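Orkura Bench Tape, Green

Sold by the roll or in a box of 6
Made for Durinham by Gökçe Paper & Tape

Orkura Bench Tape is a paper-backed masking tape for marking, labeling and light holding work. It tears by hand across the roll, takes pencil and ballpoint, and comes off painted wood, glass and most plastics without leaving glue behind if it is removed within 90 days.

We stock it in two widths. The 18 mm roll is the one most people want for labels, drawer fronts and masking along trim. The wide roll is better for covering larger areas and for holding paper patterns flat while you cut around them. Both use the same adhesive and the same backing, so you can mix them on one job.

Details

Backing: creped paper
Adhesive: natural rubber
Widths: 18 mm and 36 mm
Color: green
Removal: clean for up to 90 days indoors
Storage: cool and dry, out of direct sun

Using it

Wipe the surface first. Dust is the usual cause of lifting edges, and pressing harder will not fix it. Lay the tape down in short lengths, then run a fingernail or a plastic card along the side that will meet the paint. Pull it off slowly at a low angle, back over itself. On fresh paint, take it off while the paint is still soft to the touch - if it has already set hard, score the line with a blade.

The tape is not meant for outdoor use. Rain gets under the backing and the roll edges swell. For outdoor work see the Nastgate exterior range, which uses a film backing and stays down in wet weather. Do not use either tape on wallpaper or on unsealed plaster.

What changed in February

The core is now 2 mm thicker than on older stock. It holds its shape better in a dispenser, but a few older desktop dispensers have a hub that will be a tight fit. The Durinham weighted dispenser fits both the old and new cores. Rolls with the old core are still sold at the counter while they last.

Shipping and returns

Orders placed before 2 p.m. leave the same day. Single rolls go by letter post and boxes of 6 go by parcel. Unused rolls can be sent back for a refund, less postage. Opened rolls can only be returned if the adhesive is faulty.

Stock codes
OBT-18 single roll, 18 mm
OBT-36 single roll, 36 mm
OBT-18-6 box of 6, 18 mm

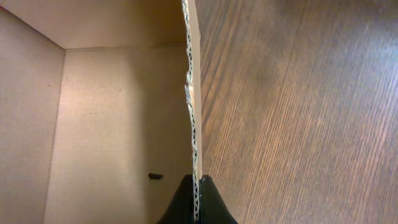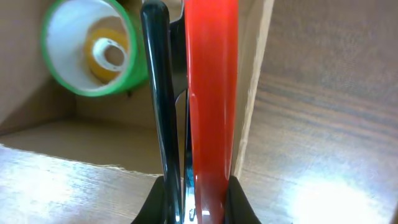
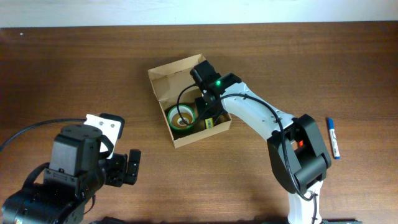 Cardboard box edge; black and red handles; green-rimmed roll of tape in an open box.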